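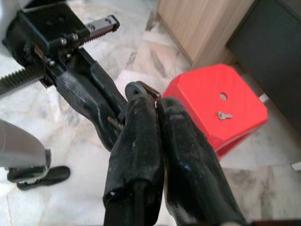 Step 1: Sweep, then vacuum

Marble scratches under dry grit, so all loose dirt has to come off before any liquid goes down. Use a soft broom first, then a vacuum cleaner on the hard-floor setting with the beater bar switched off. Run the crevice tool along every seam between tiles.

Step 2: Mix the cleaner

Use a pH-neutral stone cleaner. We use Zestdale Stone Wash at 30 ml to a bucket of water at 37 °C. Vinegar, lemon and bathroom descaler all etch marble, and the dull mark they leave can only be polished out.

Step 3: Mop in sections

Wring the mop until it no longer drips. Work across 2 square metres at a time, following the tile lines. Change the water when it turns grey. On white stone with grey or beige veining, dirty water dries as a film that is easily mistaken for part of the pattern.

Step 4: Rinse and dry

Go over each section with clean water and dry it at once with a microfibre cloth. Standing water can work into the seams and darken the edges of the tile.

Step 5: Check the sealer

Put a few drops of water on the stone. If a dark patch appears, reseal with two thin coats. Ours was last sealed in January.

Page updated Oct 31, 2025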